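梱包作業台 月次点検表(6月分)

対象:Mollden棟 第2梱包室 作業台および箱組み区画
使用資材:Pennington向け通い箱(段ボール、未組立)
点検時刻:始業前および16時
判定:○=良 △=経過観察 ×=要処置

1. 作業台

1-1 天板の溝に紙粉、テープ片、結束バンドの切れ端がないこと
判定:△
コメント:手前側の溝に紙粉がたまっていた。始業前に吸引清掃。16時の確認では問題なし。溝の清掃は刷毛だけだと奥に押し込んでしまうので、吸引器を使うこと。

1-2 天板のがたつき、レール端部のバリ
判定:○
コメント:手袋で端部をなぞって引っかかりなし。

1-3 台の脚とアジャスターの緩み
判定:△
コメント:右奥の1本に緩み。増し締め済み。先月も同じ箇所だったため、次回はロックナットを交換する。部品はZustgateに発注済み、未着。

1-4 ケーブルが天板上の作業面に横たわっていないこと
判定:○
コメント:箱を広げる範囲にかかるものはなし。固定部の点検は設備側の点検表で行う。

2. 段ボール(展開状態)

2-1 折り筋が通っていること、割れがないこと
判定:○
コメント:抜き取り5枚。うち1枚は折り筋が浅く、手で折ると線から外れやすい。使用には差し支えないが、同じ束の残りは先に使い切る。

2-2 丸穴および角穴の抜きかすが残っていないこと
判定:×
コメント:角穴に抜きかすの残り2枚。現場で除去した。抜きかすが製品側に落ちると異物扱いになる。広げた段階で必ず穴を見ること。
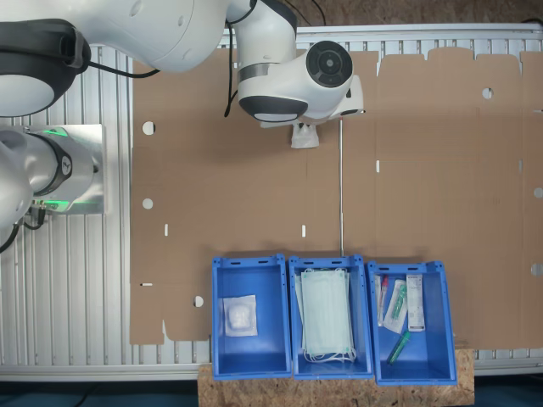
Hervé Gilbert
梱包区画 安全点検担当

展開した箱は面積が大きく、作業台の上から右端にかけてほとんどを覆う。この状態では天板の溝が見えないので、1-1の清掃確認は箱を載せる前に済ませておく。丸穴は縁まで指でなぞらず、目視で確認する。切り口で指を切った報告が春に1件あった。

2-3 湿気による反り、波打ち
判定:○
コメント:保管棚の湿度計は60%。これを超えた日は束の上下各1枚を確認し、記録欄に残す。

2-4 保管数量と置き方
判定:△
コメント:在庫は3000枚近く。棚の最上段が通路側に少しはみ出していた。4段積みまでの決まりは守られている。はみ出し分は奥へ寄せた。

3. 周辺と動線

3-1 青い容器の位置
判定:○
コメント:段ボールのフラップを折り上げるときに当たらない位置にあること。位置決めのテープが薄くなっているので貼り直し予定。

3-2 床面の段ボール片、テープの芯
判定:○

3-3 照度
判定:○
コメント:折り筋が見分けられる明るさ。奥側の照明カバーにほこりあり、次回清掃。

3-4 非常停止の位置表示
判定:○
コメント:表示の文字は読める。前に物を置かないこと。

4. 保護具

4-1 耐切創手袋(左右)
判定:△
コメント:Mサイズの残りが少ない。Rodarixの補充分が届くまで、Lサイズを無理に使わず隣の区画から借りること。

4-2 カッターの刃の収納
判定:○
コメント:開封用は安全刃のみ。折る刃の持ち込みなし。

処置一覧
・抜きかすの残り:Sevim Canpolatから納入元へ連絡。次回納入分は抜き取り枚数を倍にする
・脚のロックナット:部品到着後に交換
・位置決めテープ:貼り直し、期限は今月末
・手袋Mサイズ:入荷待ち

前月からの持ち越し:1-3のみ
確認:Sevim Canpolat(梱包区画 責任者)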